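工单标题:六足机器人套件走路往左偏,手机 App 老是断连
产品:Tronier 六足拼装套件(带蓝牙主板那一版)
状态:已解决(我自己关的)

先说下情况。套件是我十月份买的,拼了两个晚上,说明书写得还行,就是第二包螺丝和第三包长得太像,我装错过一回又拆了重来。拼好之后按机身上的按钮,站立、坐下、挥腿都正常,可一让它直走就往左拐,走不到一米就冲着沙发腿去了。另外 App 连上以后撑不了多久就掉线,掉线时背上的灯变成慢闪的橙色。

我已经试过的:重启主板、重装 App、换手机、把左边三条腿的螺丝全拧紧一遍。都没用,还是往左。

补充一(当天晚上)
客服让我查电池。我用的是 Batex 的充电电池,容量标的 800 毫安时,客服说建议用 2000 的。好吧,抽屉里正好有一组 2000 的,充满换上去,掉线明显少了!之前基本一做连续动作就断,现在能完整跑完一段自己编的小舞蹈。不过往左偏这个毛病一点没变,所以这俩应该是两码事。

补充二
按回复里的步骤进了校准模式(同时按住前进和停止,听到两声滴再松手)。这里要吐槽一下,说明书上写的是按住前进和后退,我按了半天没反应,还以为按钮坏了,麻烦你们改一下那一页。进去以后六条腿应该都回到中位,结果左中那条腿明显比别的往后缩了一截。App 里看舵机数值,别的腿都在 900 上下晃,就它差得老远,拖滑块也只能拉回来一点点,再拖就嗡嗡响,我没敢继续。

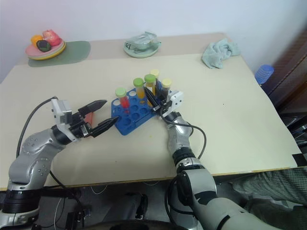
于是我把那条腿拆下来了。舵机本身没坏,单独接上去转得很顺,问题出在舵盘:我装的时候没先通电归中,直接把舵盘摁上去了,齿错了位。说明书里其实有一行小字提醒要先归中,在页脚,我当时光顾着看图,直接翻过去了……怪我。

重装的顺序记在这儿,给后面遇到同样问题的人:
1. 断电,卸掉舵盘中间那颗小螺丝,腿整条拿下来。
2. 装回电池,进校准模式,让舵机自己转到中位。
3. 别断电,把舵盘对着机身侧面的刻线轻轻压回去,先不要上螺丝。
4. 在 App 里微调,看着跟旁边的腿平行了再存。
5. 断电,上螺丝,别拧太死,我第一次拧太紧,腿抬起来一顿一顿的。

补充三
装好之后在客厅地板上试了几趟,直走基本是直的了,从电视柜走到门口几乎 2 米,偏差也就一个巴掌宽,我很满意。地毯上还是会歪一点,估计是脚垫打滑。论坛上有人推荐换 Yalçınkaya 的橡胶脚套,我还没买,你们要是知道尺寸合不合适,告诉我一声呗。

还有个小问题顺便问一句:我在 App 里编的动作,能不能导出来放到另一台手机上?孩子用的是平板,每次都得重新拖一遍积木,他嫌烦,我也嫌烦。

补充四
收到回复了,谢谢!导出功能在“我的动作”里长按就有,藏得真够深的。平板上导入成功,舞蹈那段也能跑,就是名字变成了一串乱码,改回来就行,不算事儿。

脚套的问题你们说没测过,那我自己买一套试试,Brivunska 店里好像有现货。要是合适我再回来留言。工单先关了,说明书校准那一页记得改哈。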